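Objet : Re: [proprio-entraide] Visite d'une maison à Meserby, quoi demander ?

Rogelio Ignacio a écrit le 7/1/22 :
> Bonjour à tous,
> nous visitons samedi la maison de la rue Tellia, 161 m² sur 2 niveaux.
> L'agence Manalastas demande une réponse rapide et des frais de 4,000 euros.
> Que faut-il regarder en premier ? Et est-ce que le chauffage Grindby
> est un problème ?

Bonjour Rogelio,

Je vous réponds comme acheteuse, je ne suis pas du métier et je vous prie d'excuser mon français. Nous avons acheté dans la même rue, un peu plus haut. Pour la surface, demandez le document de mesure, car chez nous l'annonce avait compté aussi la partie basse sous le toit.
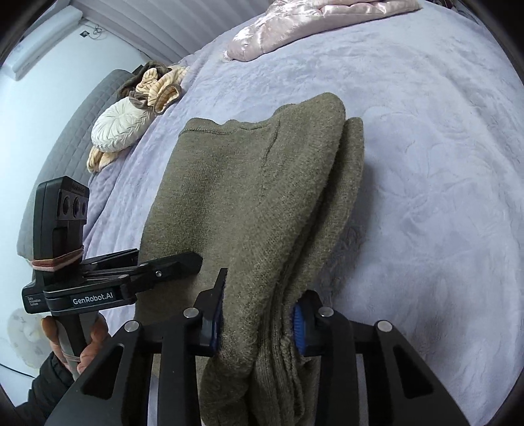 Pour les frais, il faut lire le mandat avant de donner une réponse. Chez nous il était écrit que les honoraires sont à la charge du vendeur, et pourtant l'agence nous les a demandés une première fois par téléphone. Nous avons répondu par écrit et elle n'a plus insisté.

À l'étage, ouvrez toutes les fenêtres, même si l'agent est pressé. Dans la chambre côté nord, passez la main sur le mur derrière le lit. Demandez aussi où sont les arrivées d'eau, les vendeurs de notre maison ne le savaient pas eux-mêmes.

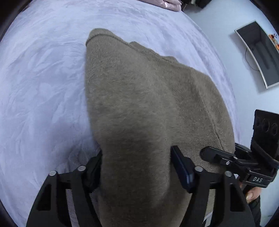
Le chauffage

L'installation Grindby de notre maison a 17 ans et elle marche encore. Je ne peux pas vous dire si la vôtre est le même modèle. Demandez les factures d'entretien des dernières années et faites démarrer la chaudière devant vous, aussi en juillet. Le bruit au début est assez fort, cela nous a inquiétés mais le technicien l'a trouvé normal.

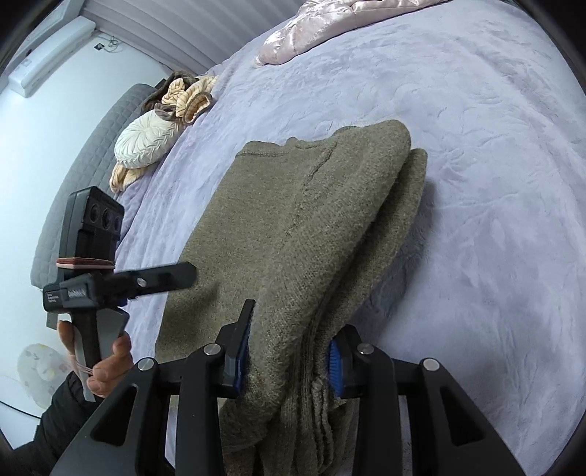 Tricot brun olive sur couverture lavande

Si vous voulez, je peux vous envoyer la liste de questions que nous avions préparée. Elle est un peu longue.

Bien cordialement,
une voisine, peut-être

Messages récents de la liste
- Meserby : taxe foncière, qui a reçu l'avis ?
- Clause suspensive et délai de la banque
- Re: Agence Manalastas, double des clés
- Mur mitoyen sans bornage
- Re: Re: Garage vendu séparément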